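Forum > Shared workshop builds > Grippers and end effectors

Hand-held gripper pair, finger pads
Posted by noel_ambrosio, April, 19:40

Second pair of hand-held grippers is assembled. Brass inserts in the mounts, one screw hole per pad at the tip. Current question is pad width. Mine close parallel on flat stock but I don't trust them on curves.

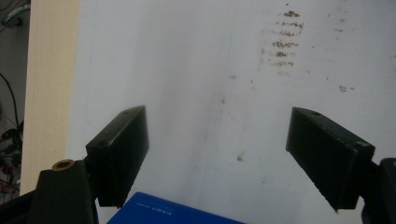
Pads are a straight swap, so I can try other shapes cheaply. Log is at 1,665 closes on the old pair, no cracks at the inserts.

v_zinchenko, 20:15
Width is fine. Look at your cabling first.

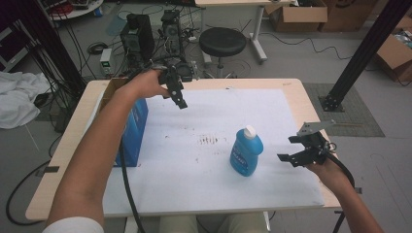 Strain relief matters more than pad shape on anything you wave about by hand. With a thick black cable hanging from each gripper, the wrist is fighting the lead on every move. Clip it to the forearm.

noel_ambrosio, 20:52
Disagree. Cable drag is constant and I can live with it. Slip isn't.

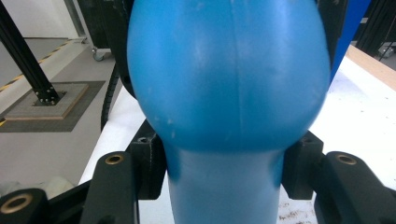 Necked parts are the case I'd test. Closing just under the flare, with a block either side of the neck, gives the bulb something to sit on, so friction does less of the work. A plain cylinder won't be so kind.

stultska, 21:30
Ribbed pads, then. Mine went over 3,000 closes before the ribs wore flat. Still clip the cable.

Contact | Copyright Stekon Workshop Forum | Back to top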